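Sterkstead Community Laundry
Progress report to the Charvát Fund
September 24, 2018
Prepared by Zuzana Pešek, project coordinator

Status

The laundry room has been open since the spring and is now in regular use. This report covers the second grant period. The work in this period was mainly on the dryers, which were the weak point in our first report, and on the wash cloth service for the kitchen and the day center.

Use of the room

We processed 2,261 loads in the period. Household bedding and towels make up the larger share. The rest is cloths, aprons and table linen from the Sterkstead kitchen, which used to send them out to a contractor. The kitchen stopped that contract at the start of the period and has not had to go back to it.

Demand is highest in the mornings. We moved the kitchen's loads to the late afternoon, and waiting times for families are shorter as a result. The sign-up sheet by the door has been replaced by a board with fixed slots. A few users still prefer to turn up without a slot, and we take them when a machine is free.

Dryers

At the time of the last report two dryers were leaving linen damp at the end of a full cycle. Vuma, our service contractor, inspected both. The exhaust duct behind the units had a long horizontal run that was collecting lint. It was shortened and rerouted through the outside wall. The work took longer than planned because the wall sleeve had to be reordered in the right size.

We also changed how the drums are looked after. Each drum is now wiped out at closing, including the vent in the rear wall and the baffles. The person closing checks the back of the drum before shutting the door. Small items had been a steady source of complaints: a sock or a cloth would be left behind, go through the next family's load and end up in the wrong bag.

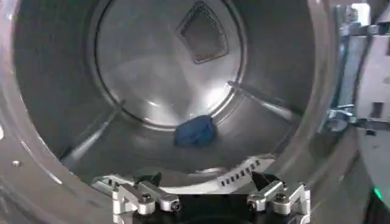
Dryer drum with a small blue cloth at the back, where the floor of the drum meets the rear wall.

Items found at closing go into a tray on the folding table with a slip giving the machine and the day. Kitchen cloths go back to the kitchen bin. Anything not claimed in 30 days is washed again and added to the spare linen. Complaints about missing items have dropped, though we only began writing them down partway through the period and cannot give a fair comparison.

Supplies and equipment

We bought 500 mesh wash bags from Fusari. They are handed out to households for socks and other small pieces. Most come back, but the drawstrings wear out quickly and we will look at a different closure before ordering again.

The second folding table has been delivered and is in use. The shelving on the back wall is up except for the top row, which needs longer brackets. The utility sink drains slowly. Vuma has looked at it and recommends replacing the trap.

Budget

Spending is within the approved total. The duct work came in over its line by 1,000, mostly labor. We covered this from the training line, where one session was run in-house instead of by an outside instructor. The fund agreed to the transfer in writing. Detergent costs are slightly higher than forecast and we expect that to continue. Receipts are attached separately.

Open points

The door seal on the oldest washer needs replacing. The part is on order.

We do not yet have a good method for recording loads by type. The current log relies on the person on duty ticking the right column, and on busy mornings this gets missed. A simpler log sheet will be tried in October.

Two of the evening shifts are covered by the same person, which leaves us short when she is away. We are training a second person for closing duties, including the drum check and the lint screens.

Next period

Planned work is the sink trap, the washer seal, the remaining shelf brackets and the new log sheet. We would also like to discuss whether the fund would consider a small line for replacement linen, as the kitchen's older table linen is wearing thin. A separate note with prices will follow.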